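Every couple of years somebody explains to me that an old office desktop is a gold mine. This time it was Uwe Hinrichs, who had read something on a forum and wanted to know why I wasn't pulling apart every dead tower in Griltton for the copper and the gold. He had a figure in his head for what a board is worth. I asked where the figure came from and he said "people are getting it."

I don't believe in people who are getting it. I've stripped enough of these machines to know what you get, and mostly it's scratched knuckles and a coffee can of screws. But I also have a soft spot for the big dull business towers, and I've been meaning to write down what I think is worth keeping from one and what is wishful thinking.

So, a Dell, on its side with the cover off. The processor is out of the socket. A lot of secondhand office machines turn up like that. The sellers call them "complete, untested," a phrase I have come to hate.

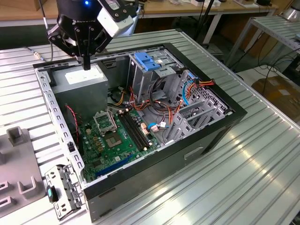

**Is it worth taking apart an old desktop for the parts?**

Only if you want the parts yourself. Selling them one by one rarely pays for the evening.

Start with the power supply, the thing everyone tells you to save. I used to. I had a shelf of them, and I kept them for years on the theory that one day a friend's machine would die and I'd be the hero. When a friend's machine finally did die (Gunther Voß, last April), none of mine had the right connectors. Now I keep one spare and the rest go to the recycler. Please don't open them up. The guy on the forum who says it's fine if you wait a minute is not the guy I would take medical advice from.

Drive cages I do like. The ones with a blue plastic latch come apart without a fight, and whoever designed them had at least met a person who fixes computers. They're no use outside their own case, though. I've seen the articles where somebody turns a drive cage into a desk organizer. I tried it once. It looks like a drive cage with pencils in it.

Cables are worth keeping if they're SATA and worth nothing if they're hardwired into the supply. Memory is worth a look. Pull it, read the label, and check prices before you get excited, because the older sticks go for less than the envelope. An empty slot is an empty slot, and I have paid for one of those too.

Then there's the board, where the gold is supposed to be. Griltton has one proper scrap buyer, Wunderlich, out past the rail yard, and I did something Uwe hadn't done, namely I called them. They grade boards by type and they want weight. The man on the phone asked how many I had. I said one. He was polite about it. He said they like to see 1000 pounds of mixed electronics before they send the truck, and that I was welcome to drop mine in the bin by the gate.

I told Uwe this and he said it was probably a bad week for prices.

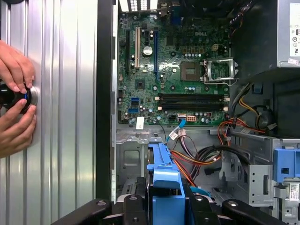 *Last edited: April, to fix the part about locks*

Locks and latches deserve their own complaint. Business towers were built for places where someone might walk off with the insides, and all that hardware has to be dealt with before you get to the good stuff, if there is any. The key is always gone. I've been told a ballpoint pen barrel will do it, I've been told a hair dryer will do it, and both times I was told by someone who hadn't tried. Get the proper tool or leave the lock alone. A ridged metal panel bends more easily than you'd think and it never goes quite flat again.

One small job I do recommend is the coin cell. It sits in a round holder on the board, down among the expansion slots, and it should come out before the board goes anywhere. Lots of people forget it. I forgot it for a long time.

As for the claim that you can do a whole tower in ten minutes, there's a video from some outfit called Avar where a man does it in a little over three, with a stopwatch in the corner. I watched it twice. The screws were already loose. My own last one took most of an evening, including the time spent looking for a screw that was stuck to the screwdriver.

The case itself is steel and goes in the metal bin at the Graltside depot. They take it without asking questions. Plastic fronts they want separate, or they did when I last went, and the sign has since been painted over.

Uwe has bought a scale.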